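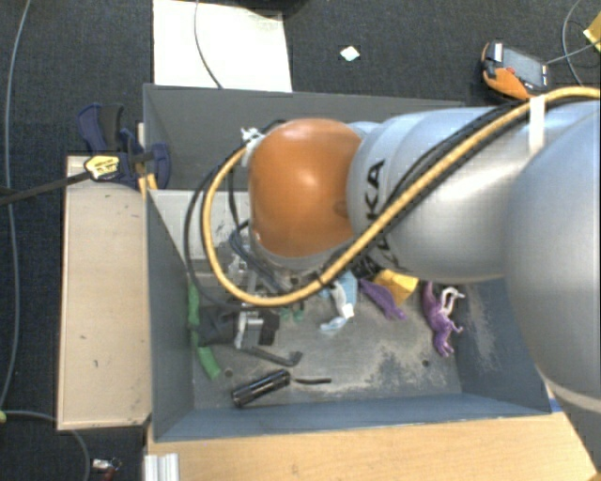 The mixed bin is the least examined container in any household or small workshop. Shelving gets measured and drawers get dividers, but the bin that takes whatever is left over is bought once, filled, and never specified. A typical one is rectangular, tall-sided and gray-blue, with an assortment of small objects on the floor of it. After enough use the floor is worn, with pale scratched patches, and the side walls pick up scuffs. Long items suffer most in such a bin. A long, bent green thing lying against the left side takes up more usable floor than its volume would suggest, and it sets the arrangement of everything near it. My argument is that the mixed bin should be kept, but that it should be sized and loaded by rule, and that most of the advice against it rests on a wrong idea of what it is for.

The usual advice is to eliminate it. Every object gets a category, every category gets a box, and every box gets a label. This works for stock that arrives in quantity, such as screws, batteries or envelopes. It works badly for single items. A box for one object is mostly air, and a shelf of such boxes costs more space than the objects did when they were loose. Categories also have to be remembered. A person who files a rubber foot under "furniture" in April will look for it under "hardware" later and will search both.

A mixed bin replaces remembering with looking. The cost of a search depends on how much of the contents can be seen at once, and this is decided by depth of fill. With one layer, the search is visual and takes as long as it takes to look across the floor. With two layers, half the items may be covered and the hand has to move things. With three, people tip the bin out.

The first rule, then, is a single layer. The floor area of the bin is its capacity, and the height of the walls is not. Manufacturers state capacity in liters, and buyers fill accordingly. A bin with a floor of 900 by 600 millimeters holds a great deal by volume and much less by the measure that matters. I load to 70 percent of the floor and stop. The remainder is needed so that items can be pushed aside and a hand can get around them.

This raises the matter of wall height. If only the floor counts, a shallow tray ought to be enough, and several writers on storage recommend one. I disagree. Tall sides do three jobs that a tray can't do. They stop round items from leaving when the bin is moved. They allow an object to be slid up against the wall and picked from there, which is the easiest way to lift anything thin or flat. They also let a bin be dropped onto a bench in a hurry without spilling. The penalty is shadow, mostly along the near wall, and it is corrected with a lamp.

Color deserves more attention than it gets. Gray and gray-blue are sensible floor colors for mixed contents. Bright greens, reds and yellows stand out against them, and so does most white plastic. Dark metal parts do not. If the contents are mainly steel, a pale liner helps, and an offcut of light vinyl is adequate. I tested a Killetti bin in dark gray against a Foltari bin in cream with the same load of fasteners and clips, and the cream one was faster to search every time. It also showed dirt within days, and it was the one I stopped using.

Wear on the floor is not a defect. Scratches do not affect function until they catch on fabric or hold grit, and a bin with a clean floor is often a bin that is never opened. I would replace one for a cracked corner or a split rim. Small holes in the floor are a separate question. They let dust and stray water out, but they also lose pins and small washers, so anything narrower than the hole belongs in a lidded tin placed inside the bin.

Long and flexible items should be excluded altogether. They will not lie flat, they hook smaller things when lifted, and they force the bin to be larger than its other contents require. Hang them on a peg. Aiman Osman, with whom I shared a workroom at Halim, kept everything longer than a hand on a wall rail above the bins, and the bins below it stayed searchable for as long as I was there.

The last rule concerns time. A mixed bin fills at whatever rate a place produces odd objects, and it has to be emptied at the same rate. I go through mine every 2 months. Anything I can't name goes out. Anything that now has several companions gets a box of its own, and the bin returns to one layer.

Filed under: Storage & Workroom / Opinion

Search this site Enter keywords Go

Contact | Copyright Fater Workroom Notes. All rights reserved. | Back to top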